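Staff workwear changeover: progress report to the operations director
Prepared by Ruth Marulanda, Wed 14 August

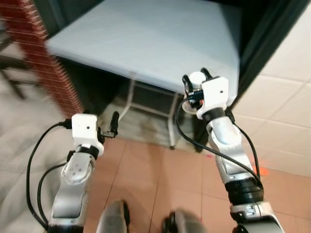

Where we stand

The short version is that we have shirts for two of the four sites, and I would not sign off the second half of the order yet. Skitine have delivered 1,450 garments against the purchase order placed in April. The count is right. My doubts are to do with the cloth, the sizing and a few of the promises made when we chose the supplier.

Arboleda and the Karnard depot are in the new polo. Kakton and the head office counter staff are still in the old one, and should stay in it until the points below are settled.

Cloth

The sales sheet called the fabric "heavy duty, non-fade". I asked twice what test that rested on and got the same sheet back both times. So Emmanuel Kashindye put 12 polos through the site laundry on the normal wash, the one we use every day and not the gentle one printed on the care label. The navy held up well enough. The contrast panel at the shoulder went dull and on several shirts the collar has started to curl. Skitine say collars settle with ironing. Our people do not iron polo shirts, and I don't think we should plan on them starting.

To be fair to the supplier, the seams are good, better than on the old stock, and we have had no returns for split side seams or lost buttons.

Sizing

This is where most of the complaints come from. The men's fit comes up large and the women's fit comes up small, and the size chart we handed out in April matches neither. Nayeli Palomino ran the fitting at Arboleda and ended up swapping sizes between people from the boot of her car. She has since written her own chart from the garments themselves. I suggest we use hers for Kakton and throw the other one away.

Skitine have offered to exchange unworn items free of charge. I have asked for that in writing. So far I have it in a phone call.

Logo

The embroidered chest logo is fine. It sits slightly high on the smallest sizes but I doubt a customer would notice.

The printed back logo is another matter. It was sold to us as the cheaper choice with "no difference in wear". On the washed shirts the edges of the print are lifting, mostly at the thin lettering. Wálter Montoya thinks this is a curing fault in one batch. He may be right – the Karnard shirts look cleaner than the Arboleda ones – but the batch numbers are not marked on the garments, so we can't check, and I am wary of accepting an explanation that can't be tested. My own preference is to drop the back print altogether. I have yet to hear a good reason why we wanted it.

Cost

We are inside the budget, though I would not read too much into that. The back half of the order has not been invoiced, and the saving forecast in the original proposal assumed each polo would last 2 years. Nothing I have seen so far supports that figure. If the collars go sooner, the saving goes with them, and we would have done as well to stay with the old shirt.

Staff views

Gilberto Escobar collected comments at both sites. People like the colour. They find the cloth warm, particularly in the loading bays, and drivers say the placket rubs under a seat belt. The supplier's own survey reported that wearers were "highly satisfied", but the forms were filled in on the day the shirts were handed out, so I have left it out of this report.

What happens next

Hold the Kakton delivery until the exchange terms arrive in writing.
Ask Skitine for the wash test results, or a plain statement that there are none.
Repeat our own wash test on the next batch, with the back print and without it.
Refit the staff at Arboleda who are still in the wrong size.

Decision needed from you

Please confirm whether the back print stays or goes. Skitine want an answer before they cut the remaining shirts. They also say that taking it off now would carry a set-up charge. I can find no such charge in the contract and have told them so. Emmanuel has the washed samples in the stores office if you would like to see them first.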